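How do I stop a wooden worktop going grey round the sink?

Asked by Manon Beaudoin
20 April 2020
13 shares

Hello all, hoping someone can put me out of my misery. We moved into a little terrace in Stengate last July and it came with solid oak worktops, which I was thrilled about at the time (I'd only ever had the shiny wipe-clean stuff). They were lovely for the first few months and then a grey patch started creeping out from behind the tap. It's now bigger than a dinner plate and there's a black line where the wood meets the sink.

I've tried washing-up liquid, then lemon juice and salt because my aunt swears by it, and then a tin of Brellari oil I found under the stairs, which just sat on top and went sticky. Did I make it worse? And do I have to do the whole worktop or can I get away with just the bad bit? I've got four weeks at home and a lot of energy, so I don't mind hard work!

4 comments

Kálmán Fülöp replied:

Oil won't go into wood that's still damp or that has old oil on it, so yes, it'll have gone sticky. Sand it.

Kinga Hegedűs replied:

Oh I feel for you, I had exactly this in our old flat in Nolholm and I cried over it more than once. Right, deep breath, it's very fixable.

First get the sticky oil off with white spirit and a rag, with the window open, and lay the rags flat outside to dry afterwards. Please don't scrunch them up in the bin, oily rags can heat up and catch fire all by themselves. Then leave the worktop alone for a few days. No washing up in that sink if you can bear it (we used the bath, very glamorous).

Once it's properly dry, sand with 80 grit, then 120, then 180, always along the grain. The grey comes off quicker than you'd think but the black line is more stubborn. That's usually iron and water reacting with the oak, and for that you want oxalic acid, sold as wood bleach. Gloves, goggles, follow the packet, rinse it well and let it dry all over again.

Then oil, thinly! My mistake was slopping it on. Wipe on a little, wait a quarter of an hour, wipe off everything that hasn't soaked in, leave overnight and do it again. I did four coats and the water beaded up beautifully. Dig out the old sealant behind the tap too and put fresh in, or it'll all come back.

As for doing just the bad bit, you can, but it'll be paler than the rest for a while. I did a patch first and then gave in and did the lot. If you're wondering what shade to aim for, I like a warm honey brown with the grain still showing.

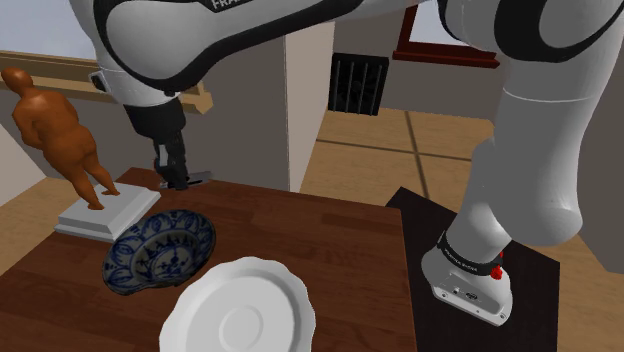
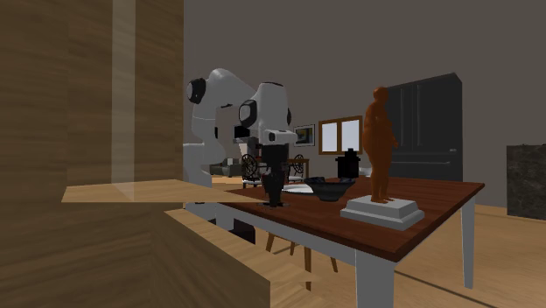
Ferenc Jakab replied:

I'd agree with nearly all of that except for stopping at 180 by the sink. I go a bit finer there, 240, and I find the splashes wipe off easier. Manon, is the tap itself leaking at the base? Mine was, and I'd sanded the whole thing twice before I thought to run a bit of kitchen roll round it.

2 people found this helpful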